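Budgeting for a two-arm bench cell: what is usually left out of the first request?

Community Help > Equipment and Procurement > Laboratory automation

Posted by Pascual College Purchasing Office
Wednesday, February 18, 2026

Our engineering department has asked this office to prepare a capital request for bench cells, each with two small robot arms, a gripper and camera on each wrist, and an enclosure around the working area. The work planned is the handling of light household goods: picking up soft packs, placing them on shelves and returning them to the bench. No heavy parts are involved.

The department's draft covers 4 cells. It lists the arms, the grippers and the cameras in good detail, and then gives a single line of £600 per cell for "frame and sundries". We have no basis on which to judge that line. The college's rules do not allow a second capital request for the same equipment within one financial year, so anything omitted now would have to be met from the department's running costs.

We should be grateful for advice on three points. First, which items are commonly missed at this stage? Second, is it wiser to purchase all the cells together, or to begin with one? Third, should the goods being handled, and the furniture placed inside the enclosure, be treated as equipment or as consumables? The finance system requires one or the other.

The request must be submitted in time for delivery before the end of July.

Haltuditz Technical Services
Accepted reply

We have prepared requests of this kind for several departments and would offer the following, which should be checked against your own rules.

On the first point, the arms are seldom where a budget fails. Suppliers quote them clearly, and the price rarely moves between quotation and invoice. The shortfall tends to arise from the parts that join one thing to another. For our most recent cell, the items outside the arm and camera quotations came to £1522 against an allowance a good deal smaller than that. The principal lines were as follows.

Aluminium extrusion, brackets and fixings for the frame. Please ask the department for a cutting list and not simply a total length. Suppliers charge for each cut, and a frame with angled side walls needs more brackets than a plain box.
Wall and floor panels, with any lining material. If the walls are to be covered with a printed paper, order several patterns together. They are cheap, but separate deliveries are not.
Power supplies, including a spare.
Cable, cable channels and strain relief. Wrist cameras need enough cable to follow the full movement of the arm, and the leads supplied with them are frequently too short for this.
Small control boards and their mountings.
A computer with sufficient ports for every camera. A shared office machine will not be adequate.
Replacement gripper fingers. These wear, and they are sometimes out of stock.
An emergency stop, and the time of a competent person to carry out the risk assessment.

On the second point, we would recommend one cell first, provided that your rules allow the order to be placed in stages under a single approval. Many institutions permit this. The request is approved for the full number, the first cell is ordered, and the remainder are released once the department has confirmed the design in writing. We found two faults in our own first frame, one of them a rail placed where it limited the reach of an arm, and it was a great relief to correct one frame and not several.

Do look closely at lead times if you follow this course. Our arms took 11 weeks from order to delivery. Staged ordering means waiting through that period twice, and with a July date the first order would need to be placed promptly. If the calendar will not allow it, a reasonable compromise is to order all the arms together and build only one frame until it has been tested.

On the third point, we record the enclosure, any fixed fittings and the arms as one asset. Everything loose is a consumable. Shelves, desk organisers, storage containers, books and papers used as objects fall in the second group with us, as do tissue packs. Our auditors accepted this without comment. The loose items deserve a proper budget line all the same. Soft packs lose their shape when gripped repeatedly, and staff will otherwise buy replacements from their own pockets and submit small claims for months.

Flutetti Equipment Desk

I agree with most of the above but would take a different view on spares. For 4 cells I would purchase one complete spare arm and hold fewer small parts. A failed joint can put a cell out of use for as long as the repair takes, and the supplier may ask for the whole arm to be returned. The spare should be of exactly the same model and revision as the others. Please have this stated on the order.

I would also ask the supplier the following before the order is signed:

Who pays carriage on a warranty return?
Are the grippers and wrist cameras covered by the same warranty as the arm, or only by that of their maker?
Is the control software licensed for each arm, for each computer or for the site?
For how long will spare parts for this model be held?

The licence question caught us out. Our quotation covered one computer, and the second was charged at the full rate.

Wosunov Stores

We bought ours second hand. Cheaper, but no paperwork came with them and the mounting bases did not match. I would not do it again for a college. Also check the depth of the bench before ordering the frame. Ours overhung.

Pascual College Purchasing Office

We thank all three contributors. The department has been asked to replace the "frame and sundries" line with an itemised list, using the headings given by Haltuditz Technical Services, and to obtain written replies to the four supplier questions.

Our finance section has confirmed that staged ordering is permitted under one approval. The request will therefore go forward for the full number with one cell released first, and with all the arms ordered together - including one spare - to protect the delivery date. Loose goods and small furniture will be entered as consumables, with a modest yearly line for replacement packs.

The bench depth will be measured before the frame order is placed.

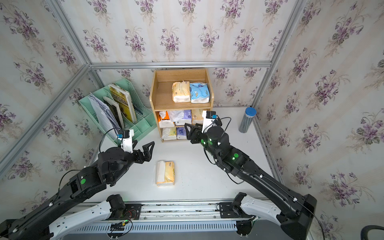

The itemised list is due back with this office before the request is signed, and any further remarks on its headings may be added to this page.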